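Packing the Second Box: notes for the Peleck short talk

Speaker: Dorota Żak
Slot: after the coffee break. Clicker is on the lectern, water is under it.

Opening

Hello everybody, thank you for coming back in from the coffee! (Wait for the door to close.)

I want to talk about putting small boxes into big boxes. I have been doing this for a living for a long time and I still find it wonderful, which my family considers a problem. By the end I hope at least a few of you will go back to your own packing tables and look at what's lying on the bottom of the carton.

Ask for hands: who has opened a parcel at home and found the thing inside lying on its side in one corner? (Everyone.) Who has sent one out like that? (Fewer hands. Let them laugh. Put my own hand up.)

My own bad parcel was a lamp for a customer called Jolness. Good lamp, good small box, big outer carton, and I had put all my paper on top and none below. It went back and forth in there like a pea in a whistle. They were very kind on the phone, and I have thought about the bottom of the box ever since.

What I mean by the second box

Keep this part short, people know it.

The inner box is the one the product lives in. The outer box is the one that gets thrown around. Between them there's a gap, and the gap is my whole subject. Too small and every knock goes straight through. Too big and the inner box gets a running start before it hits the wall!

At Zola, where I work, we sent out 2402 double-boxed orders last year, and we kept a notebook of the ones that came back with a crushed corner on the inner box. It was 27. I'm proud of that number. The year before we didn't keep a notebook at all, so please don't ask me how much better it is. (Somebody will ask. Say "I hope a lot.")

The table first

Before anybody touches a carton, look at where it's going to stand. I get quite excited about tables, sorry in advance.

You want to reach the bottom of the carton without lifting your elbow over your ear. Tall carton, low table. Flat carton, higher table. We put a flat board under ours when the carton needs to come up a bit, and it gives you something to slide the whole thing along on when it's full.

Flaps all the way out. All four if there are four. A flap that is half up will catch your sleeve, and then it will catch the item, and you'll be surprised how quickly a neat job turns into a wrestling match. Fold them out and down past where they want to stay.

Then dividers and flat pieces of card. These go in on edge. You lower one in upright, hold it against the side where you want it, and only let go once something is leaning on it from the other side.
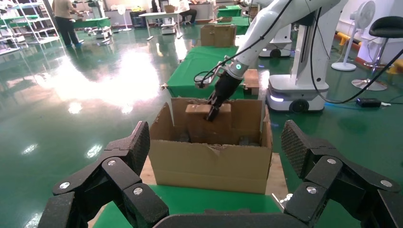
What goes on the bottom

Slow down here, this is the main part.

The bottom gets the worst of it. Cartons get dropped on the bottom more than on any other side, for the simple reason that people carry them right way up and then their arms get tired. So whatever you're using, some of it goes down first. Paper, foam, air pillows, shaped card, I'm friendly with all of them.

If you use crumpled paper, crumple it properly. Long loose twists, like you're wringing out a towel. A tight little ball does almost nothing, it just rolls into the corner and sits there feeling useful.

If you use foam, try it in the carton before you have the product in your hand. Does it lie flat? Does it tip when you press one end? If it tips, your inner box will be tipping too, somewhere on a highway in March with nobody to straighten it.

(Demo: pass the two sample cartons along the front row. Ask people to press on the floor of each one with a flat hand. Give them a minute. The difference is lovely and you can hear them notice it.)

Reading the inner box

Most inner boxes are talking to you. Somebody paid to have little pictures printed on them and we all go straight past.

A wineglass: fragile. An umbrella: keep it dry. Two arrows: this way up. The glass and the arrows are drawn standing up for a reason, so if the glass is on its side when the carton is closed, think again about what you just did.

I tell new packers to find the glass first. Find the glass, turn the box until the glass is upright, and then go in. It takes no time. After a couple of days you can watch them do it without thinking, a small turn of the wrist just before the box goes down, and it makes me so happy every time.

If the print is pale, tilt the box to the light. Pale blue on brown is a very popular choice and a terrible one! I'd love to meet whoever picked it. But it's readable if you look.

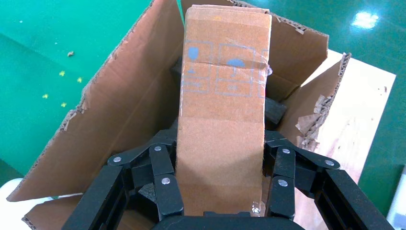 A tall inner box standing upright in the outer carton, with the wineglass and umbrella marks printed in pale blue.

Old tape is worth a look as well. If an inner box has been used before, or has just been on a shelf a long while, run a thumb along the tape. Crinkled tape with air under it is tape that has started to let go. Put a fresh strip over the top. I don't pull the old one off, it brings the brown paper skin with it and then you have a weaker box than you started with.

Same for corners. Soft, rounded corners on an inner box don't mean you can't ship it, but they do mean the gap on that side needs more in it.

Going in, coming out

People practice putting things in. Hardly anyone practices taking them out, and I think it's the better exercise. If you can lift the inner box out cleanly, with one hand, without dragging the padding up with it, then you packed it well. If the padding comes too, it was too tight. If the inner box has moved since you put it there, too loose.

So we do it as a game in the first week. Pack it, close it, carry it once around the room, put it down, open it, take it out. Swap with your neighbor and do theirs. Brzozowska, our biggest customer for glass jars, came to visit once and joined in and beat two of my packers. We sent them home with cake.

Small things I want to get in if there's time:

Hold the inner box by its two long sides. Thumbs away from the opening end.

Lower it until it touches. Don't drop it the last inch. You'll want to, at the end of a shift. I know.

Go in over the edge with plenty of room. Nearly all the scuffs I see are from clipping the rim on the way past.

Clip your table cover down if you use one. Ours is cloth, and a plain binder clip on the edge does the job beautifully. Before we clipped it, every carton we slid along took the cloth with it, and then the tape gun, and then the pens.

Sweep the table between orders. Crumbs of foam and card get stuck under everything. 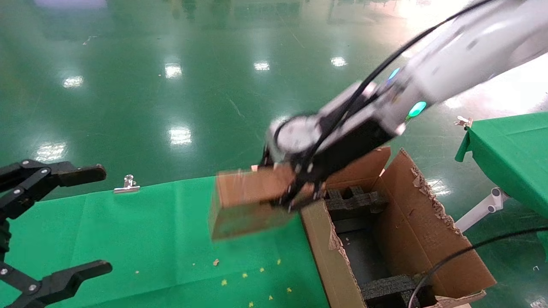

A word about worn-out cartons, which I promised to the reuse people in the second row. (Wave.) We reuse outer cartons as long as the walls are firm. Press the middle of each wall with your thumb, and if it springs back I'm content. Flaps can look dreadful and still be fine. If an edge is ragged and you can see the wavy layer in the middle, trim it if it bothers you, tape across it if the tear runs down toward the body of the box, and otherwise carry on. What I won't reuse is a carton with a soft bottom. Those go flat and become dividers, and they make very good dividers.

We got through 264 reused cartons in our trial, all on short local routes. Two came back to us with complaints and both complaints were about looks. A customer wrote "this box has had a life," and I have it pinned up over my desk.

Closing it

Before the tape comes out, give it the shake. Both hands, flaps held shut, a gentle side to side. You're listening. Silence is what we want. A shuffle means more paper. A knock means take it all out and start at the bottom again, and yes, I mean all of it.

(Do the shake with sample carton one, then carton two. Carton two knocks. Look shocked.)

Then fill the top until the flaps need a little push to close. A little push! If you're kneeling on it, that's a suitcase.

One strip down the middle seam, long enough to turn the corner at both ends. Press it with the flat of your hand from the center outward. For heavier things we tape across the short edges as well.

Questions I usually get

How much gap? We leave about two fingers on every side for light goods and a full hand for heavy ones. Use your own fingers, it's a rule for tired people at four in the afternoon and it doesn't need a ruler.

Is it worth it for cheap items? I think so. A replacement order is never only the item, it's somebody's time looking for it, and another box.

Do you time your packers? No. We did for a while. The first 100 orders were quick and the returns pile was impressive.

What about round things? Please catch me at lunch, I have so much to say about round things.

(Leave the sample cartons on the front table. Ask for carton two back, it's the only one that knocks that well. Handouts are by the door, on the left as you go out.)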